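Section 3. Running the Visitor Demonstration

This section covers the simulated kitchen demonstration shown on the main display during open days at the Dallum site. Staff should read it in full before the doors open. The public program runs on 2022-11-28.

3.1 Before visitors arrive

1. Switch on the display computer and log in with the open day account.
2. Start the Hatumov simulator and wait for the status bar to turn green. Loading may take over 80 seconds.
3. From the Scenes menu, select Kitchen.
4. Confirm that the session timer is set to 300 seconds.
5. Place the barrier so that visitors stand behind the floor line.

NOTE: Do not change the scene while a session is running. Stop the session first, then return to the Scenes menu.

3.2 Presenting the scene

6. Press Start. The host should introduce the two arms before taking questions.
7. Use the View key to change between the close view and the wide view. Allow visitors time to look at each.
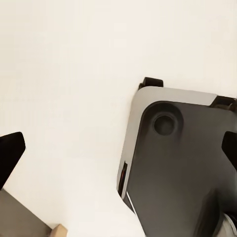
Simulator views: gripper fingertips at close range (first) and both arms at the counter with the plate (second).

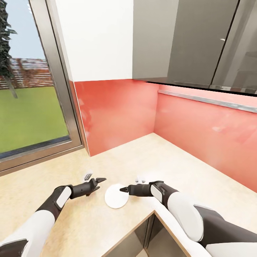 Cho, writing after the October rehearsal, asked that hosts stay on the wide view for the opening talk and go to the close view only when a visitor asks how the fingers meet an object. Younger groups lost track of which arm was which when the view changed too soon. The steps above may be followed in that order where time is short.

8. If a visitor wishes to operate the arms, hand over one controller only. The host keeps the other.
9. When the timer ends, press Reset and wait for the arms to return to the start position on the screen.

CAUTION: The Gerier controllers are connected by cable. Keep all cables behind the barrier and clear of the walkway.

3.3 Faults

If the display freezes, press and hold Stop for 3 seconds. If code 420 appears, close the simulator and repeat steps 2 through 4. Record the code in the log sheet before the next group is admitted.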